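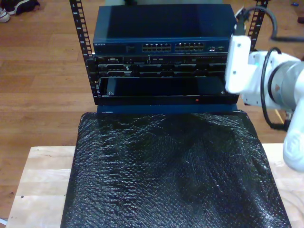 How to respond to a takeover offer for a company whose shares you own

When a bidder makes an offer for a public company, shareholders usually get a thick packet and a deadline. These steps are for people who hold shares through an ordinary brokerage account.

1. Find out what kind of offer it is. In a tender offer you decide whether to hand over your shares. In a merger you vote, and the result applies to everyone.

2. Write down the deadline. Your broker's cutoff is often earlier than the one printed in the offer. A tender offer in the United States must stay open at least 20 business days.

3. Work out what you would receive. Suppose Pelavden offers $13 in cash plus half a Pelavden share for each Ullodo share. If Pelavden trades at $20, the offer is worth $23. With 10 shares you would get $130 in cash and five Pelavden shares. The total moves with Pelavden's price until closing.

4. Read the board's recommendation. In a tender offer, the target files it on Schedule 14D-9. Look for the reasons given and for any payments due to executives if the deal closes.

5. Check the conditions. Look for financing, antitrust approval and the minimum number of shares the bidder needs.

6. Send your instructions. Log in to your broker, open the corporate actions page and enter the number of shares. Save the confirmation.

7. Know how to withdraw. You can normally take back tendered shares until the offer expires. Ask your broker for its own cutoff.

If you do nothing in a tender offer, you keep your shares for now. A later merger may still convert them to cash.

Written by Modupe Ojo. Last updated 2023-02-19.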